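# Fewer examples, better kept

Most arguments I hear about teaching robots by example are arguments about quantity. A group says it has so many hours, another group says it has more, and the talk moves on to who can pay for the next lot. I want to argue for spending less on the next lot and more on the one we already have.
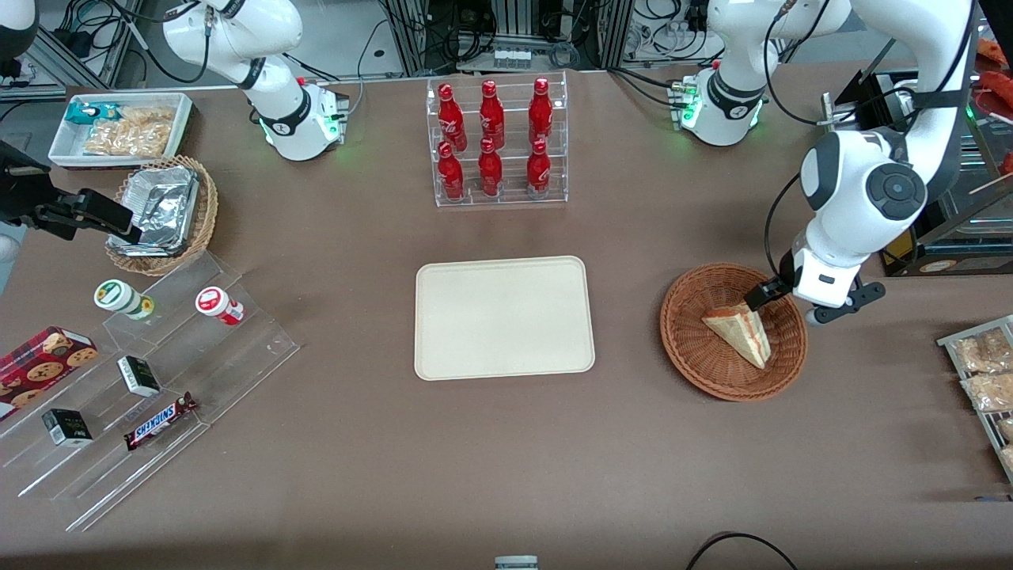
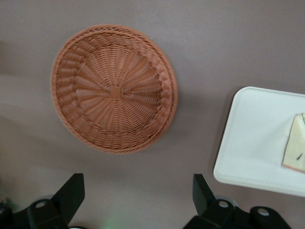 Baskets and a tray, from the tabletop work.

Prutasitz, 2021-12-27

I have spent a good part of the year on a job we call Griltby. An operator guides two arms through a small task with food and packaging, the arms' movements and the camera views are saved, and a model is later trained to copy what was done. The task might be moving a sandwich from a basket to a tray. It takes a person a second or two at home. Through the arms it takes a good deal longer, and every pause and second attempt is saved along with the rest.

In September we were asked for 1000 examples of one task. We delivered them, and the model trained on them was poor. It reached for the right place and then waited, sometimes for so long that we stopped the trial. When we went back and watched the recordings we found the waiting there too. Operators had been stopping above the basket while they made up their minds about the angle. The model had learned to stop above the basket.

We threw out a large share of that set and recorded 93 new examples with 4 operators, all of whom had agreed beforehand on how the grasp should be made. The new model was better. It was still not good with soft items, and I don't claim that one result settles anything, but it cost us around 8 days where the first set had cost us most of a month.

The usual reply is that variety matters, and that a model raised on tidy examples will fail the first time a basket is turned or a packet is crushed. I agree that variety matters. I would put it in the objects and in where they stand on the table. Change the basket, move the tray, swap the bread for something in a wrapper. Variety in the operator's hesitation teaches the model to hesitate, and I can't think of a customer who wants that.

Watching recordings is dull work, and it is usually given to whoever is newest. At Gendis, the firm we share the labelling with, it was left until the end of the project and then cut when money ran short. I think it should be done the same day by the person who made the recording. They still remember which attempts felt wrong, and can mark them before the memory goes.

The wrist view deserves more of that time than it gets. People check the wide view, where it is easy to follow what both arms are doing, and assume the close one is fine. A grasp that looks clean from across the table can be well off centre when seen from the gripper.

Our next task, Dufour, has a target written into the plan, and the target is again a number of examples. I have asked for a second line under it, giving the hours set aside for review. So far the space is blank.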